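Ceramics 1, Handout 3: Drying and the First Firing
Notes for 16th January

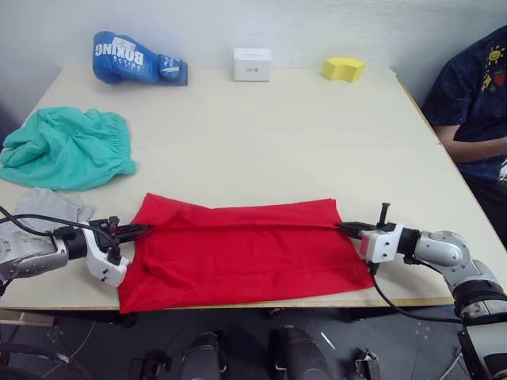
Wilson Mamani asked last time why his cup cracked at the handle when the body was fine. The handle was thinner and dried first. It shrank while the wall was still soft, and the join gave way.

Attach handles when both parts are leather hard. Score, slip, press, then wrap the whole piece in plastic overnight. Open the plastic a little the next day.

Wall thickness for this project: 10 mm at most. Anything thicker goes on the slow shelf until after the December pieces are out.

Bone dry clay feels room temperature against your cheek. If it feels cool, it still holds water and can blow up in the kiln.

Read pages 15 to 37 in Lundgren before glazing.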